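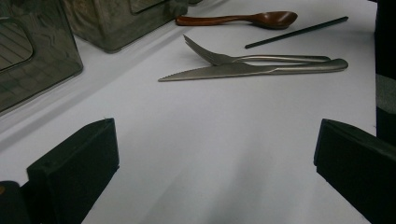

Frequently Asked Questions: Renting a Table at Flovness Hall Market

Do I need to book, or can I just turn up?

You need to book. People do just turn up, with a folding table and a hopeful expression, and we send them home again. Bookings for each month open at 9 a.m. on the first, through the form on the stallholder page. The June market goes fastest, so set an alarm.

What does it cost?

A full table is $39 for the day. A half table is exactly half of that, and you'll be sharing with a stranger. We try to match people sensibly. The year we put the candle maker next to the chocolate maker is still discussed, and it was a warm year.

How big are the tables?

Six feet by two and a half. They were six feet last year as well, and they will be six feet when you arrive with eight feet of display shelving. Measure at home. Tape out the shape on your kitchen floor and do a practice setup, then take away a third of what you put on it. Shoppers like to be able to pick something up without causing a landslide.

Do you supply tablecloths?

No. Bring one that reaches the floor at the front, because everything you own is going to live underneath it: boxes, coat, lunch, the stock you swore you'd leave at home. Dark cloths hide more. White ones look lovely until the first coffee.

Can I ask for a particular spot?

You can ask. Everybody asks for the spot by the door until they've had it in November. We draw up the floor plan the week before and send it by email, and it's final once it's sent. If you have a real need, such as an outlet or room for a wheelchair, put it on the booking form and we'll plan around it.

Is there power?

There are outlets along the Vorkberg Street wall and none anywhere else. Bring your own extension cord, and tape it down. Lamps and card readers are fine. Heaters are not, and neither is a kettle. The hall's wiring is older than most of the stallholders and goes out in sympathy whenever two kettles are on at once.

When can I set up?

Doors open to stallholders at 7:30 a.m. and to the public at 10. You can unload at the side entrance for 15 minutes, after which your car has to move to the lot behind Domański's bakery. The bakery lets us use the lot for nothing, so please buy a roll.

When can I pack up?

At 4 p.m. Not at 3:40, quietly, from underneath, while smiling at customers. We can see you. Half-empty tables make the whole room look as if it's closing, and the person across from you may be about to make their best sale of the day.

How many people come?

At the last spring market we had 832 through the door, and 504 at the one before that, when it rained sideways from breakfast onward. We count with a clicker, so the figures include one or two people who only wanted the restroom.

Will I make money?

We don't know. Some people sell out by noon and some go home with everything plus a ceramic owl from the next table. Having a few things under $10 helps. So do prices people can read without asking – a lot of shoppers would sooner leave than ask.

What am I allowed to sell?

Anything you made, grew, baked or restored yourself. Secondhand is welcome at the fall market only. We don't take resold goods, live animals or anything that needs a demonstration with a microphone. Food sellers must send us a copy of their permit at least two weeks ahead.

Somebody else is selling the same thing as me. Can you stop them?

We limit each market to three tables of jewelry, three of soap and two of candles. Past that, you're in competition, as people at markets have been for a long while. We'll keep you at opposite ends of the room if we can.

Is there Wi-Fi?

There is a network called Zalten Guest, and your phone will tell you it's connected. Whether anything then happens depends on where you stand. The stage end is best. Set your card reader to work offline and bring plenty of change, mostly ones and fives. We can't break a fifty and neither can the bakery before 9.

What if I have to cancel?

Up to 14 days before the market, you get a full refund. After that, we refund you only if someone on the waiting list takes the table, and they usually do. If you simply don't show up, we keep the fee and you go to the back of the line next time.

What happens to the table fees?

Hall rent, insurance and signs, in that order. Anything left goes to the roof fund, which took in $770 last season. The roof would like more.

Can I bring my dog?

Shoppers can bring dogs on a leash. Stallholders can't, after an incident involving a cheese stall. The cheese stall has asked us to say that it's still trading.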